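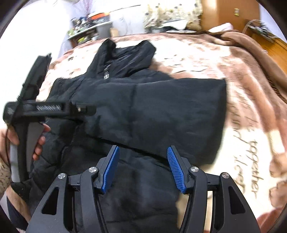
楼梯下面装嵌入式鞋柜,安装费收这么多合理吗?

家里楼梯下有块斜的空间,想做个嵌入式鞋柜,顺便挂几件外套。看中Plallwood的一套成品柜,商家说“半天装好,墙面不用动”。我不太信,楼梯下那面墙明显不直,拿尺子一靠,上下能差出一指宽。另外安装费报1000,还不含封边条。有没有真装过的说说?

发帖:楼梯下的灰

板材说明书翻两页
“半天”说的是拆箱加拼柜体,收口不算在里面。墙不直,成品柜推进去肯定留缝,要么打胶,要么加收口板。打胶超过一厘米就难看,过一个冬天还容易开裂。让商家把收口板写进合同,写清楚几块、什么颜色,口头答应的一律当没说。还有踢脚线,拆不拆、谁来拆,也要问。我家那次柜深比图纸多出一截,门开到一半就顶住扶手,最后换了铰链。你量的时候上中下各量一遍,按最窄的那个数下单。

半桶乳胶漆
1000贵了吧,我家才收100。

南阳台
楼上的100多半是只送货上门,没法比。我倒觉得1000不算离谱,要看含不含切斜板。斜顶那块现场切,切坏了算谁的,这个先问明白。Bevedex的柜子我也看过,宣传页写“适配各种斜顶”,问客服具体角度,答不上来。挂外套的话,柜内净深不到50多厘米就别想横着挂了,改成前后抽拉的挂杆,承重也别只听销售讲,叫他拿检测单。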